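# Makori desk mat, beige, large

The Makori is a flat desk mat sold in beige, grey and black. I bought the beige in the larger of the two sizes and have used it daily for 20 weeks. It replaced a Berkine cork mat that had started to crumble at the front edge.

**Setup**

The mat ships rolled. Unroll it face down, put books on the corners and leave it overnight. Mine lay flat the next morning except for one corner, which needed a second night. The smell from the packaging cleared within eight days with a window open.

**Surface**

The finish is smooth with very little grain. A ballpoint on a single sheet of paper writes cleanly and doesn't punch through. An optical mouse tracks without skipping at both speed settings I use. Glare from a desk lamp is low, although a bare bulb directly overhead will still produce a hot spot on the coated side. 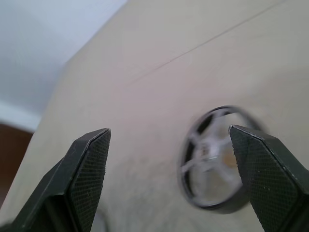 Kurniawati Goh disagrees with me on the colour and wrote that beige is the wrong choice for anyone who uses fountain pens, as her own mat took a blue stain in the first week and still has it. She would buy the grey.

I tested this on the underside with washable ink. Wiped at once with a damp cloth, it left no mark. Left for an hour, it needed dish soap and left a faint grey ring. Coffee came off in either case. Permanent marker did not, and I would keep solvents away from the coating.

**Wear**

After more than 200 hours of typing there is a slight polish where my wrists rest. The stitching is intact. The backing grips a varnished desk well but slides on glass — a few dots of removable putty fix that.

**Compared with the Gretholm**

The Gretholm is thicker and softer under the forearm, but it dents under a monitor stand and the dents stay. The Makori is firmer and recovers overnight. For writing I prefer the Makori. For long typing sessions the Gretholm has a small advantage.

**Rating:** four out of five. One point off for the corner curl and the grip on glass.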